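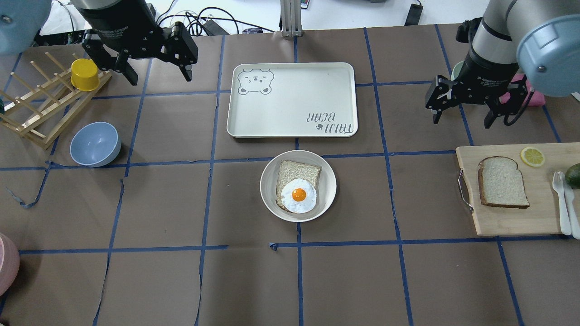 What does the breakfast program need most for the second half of the year?
A second drying rack, more cups, and someone paid to open up on Monday mornings.

Wadulus Breakfast Room
Progress report to the Wynne Fund
Prepared by Sioned Owen, room coordinator
Period covered: January through May

Summary

The breakfast room has been open every school day in the period except two, when the boiler was out. We served 223 different people, against a target of 305 for the full year. Most came more than once a week. The grant has covered food, dishes, laundry and the rent on the Drercombe Street hall. Spending is inside the budget on every line except dishes.

What we serve

The menu is plain and has stayed that way. Everyone can have toast, cereal or oatmeal, fruit when we have it, and a hot drink. Whole-wheat bread replaced white in the second week of the grant. We expected complaints and had a few in the first days, then none. We tried offering eggs for a short time but stopped. The hall has one working burner and the line backed up into the hallway.

Tea is Tetley, bought in bulk. Coffee is instant. Milk is delivered and has been reliable.

Setting up and clearing

Last year's report said that setting up took too long and that things were hard to find. Jingyi Deng took this on in January. She moved the shelves so that plates, bowls and cups are kept next to the serving hatch, and wrote a one-page setup sheet that is taped inside the cupboard door. A new helper can now set up from the sheet alone. Doors open at 7:15, and we have started late only once this year.

We also changed how trays are used. People carry their plate, bowl and cup to the table on one tray and bring everything back on it. There are fewer spills, and the tables can be wiped down between sittings. The trays are light enough for the younger children. The ones with pictures on them go first every day, and there has been some arguing over them.

Washing and drying

This is the slowest part of the morning. The hall has no dishwasher. Everything is washed by hand in the double sink and goes onto a rack to dry. The old wire rack rusted through in February and was replaced with a wooden one, which holds plates well but is not much good for bowls. When the rack is full, the rest has to be dried with cloths, and the cloths then have to be laundered. Alun Jenkins has been taking the laundry home on Fridays. We should not depend on that for another year, and the revised budget has a line for it.

Dishes

We bought 100 plates and 100 cups at the start of the grant. Plates have held up. Cups have not — a good number are chipped or have gone missing, and on busy mornings we are washing them during the first sitting to have enough for the second. This is the reason for the overspend. We would like to move the remaining money from the signage line to cover replacements.

Staffing

Hanyu Qiu joined us in March and works the serving hatch four mornings a week. Ntombi Potgieter continues to do the ordering and keep the accounts. Monday is the one day we cannot fill properly. It is also the busiest day, and twice I have had to open up, cook and serve with one other person.

What did not go as planned

The family cooking sessions have not started. We had hoped to run the first one in April, but the hall is booked on the afternoons we wanted. The landlord has offered an early evening slot from the fall. We have not spent any of the money set aside for the sessions and ask to carry it forward.

The feedback cards were not a success. Very few came back, and most of those had drawings on them. We will ask people in person next time.

Next steps

Buy replacement cups and a second rack, if the transfer is approved.
Advertise the Monday post at four hours a week.
Confirm the evening slot with the landlord and set dates for the cooking sessions.
Set up a weekly laundry pickup.

The accounts to the end of May are attached, with receipts for everything on the dishes line. Questions about the figures should go to Ntombi, and anything else to me.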